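Gresmont Residence, Laundry and Linen Inspection Checklist
Paltura House, Second Floor
Date of inspection: October 28, 2022
Form 33, revised April

Each item is marked Satisfactory, Needs Attention or Not Applicable. Comments are required wherever Needs Attention is marked. The completed form is to be kept in the floor binder until the next inspection.

Section A. Laundry room

A1. Lint screens cleaned and dryer vents clear.
Satisfactory.

A2. Floor dry and free of trip hazards.
Needs Attention. Water was found under the left washer. The supply hose is to be tightened and the floor checked again after two full loads.

A3. Detergents stored in a locked cabinet with labels facing out.
Satisfactory. One Joly bottle had no cap and was discarded.

A4. Dryer loads within the posted limit of 30 minutes on high heat.
Needs Attention. The Zerkby timer was set to 74 minutes on arrival. The dial must be returned to zero at the end of every cycle.

A5. Fire extinguisher in place, pin and seal intact.
Satisfactory.

Section B. Bedrooms and linen storage

B1. Blankets and throws clear of heaters, lamps and outlets.
Satisfactory in all rooms.

B2. Fringed or loosely knitted blankets checked for long threads.
Satisfactory. Fringes are to be trimmed only by laundry staff.

B3. Linen shelves secured to the wall, heavy items on the lower level.
Needs Attention. The top shelf in the hall closet is overloaded. Spare quilts are to be moved down.

B4. Hallways free of baskets and bags.
Satisfactory.

Section C. Clothing and small items

C1. Socks sorted by pair and checked at heel, toe and cuff for holes and loose yarn.
Satisfactory. Unmatched socks are held in the bin marked Singles until the end of the month.

C2. Clothing labels readable.
Needs Attention. Several labels have faded and must be replaced. The supply cupboard holds 370 blank labels, and no order is required at this time.

C3. Socks with worn soles removed from use on polished floors.
Satisfactory.

Items A2 and B3 are to be corrected before the next linen delivery. Items A4 and C2 will be reviewed at the next regular inspection. 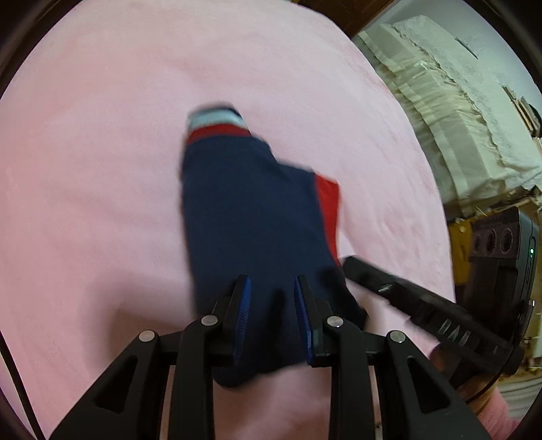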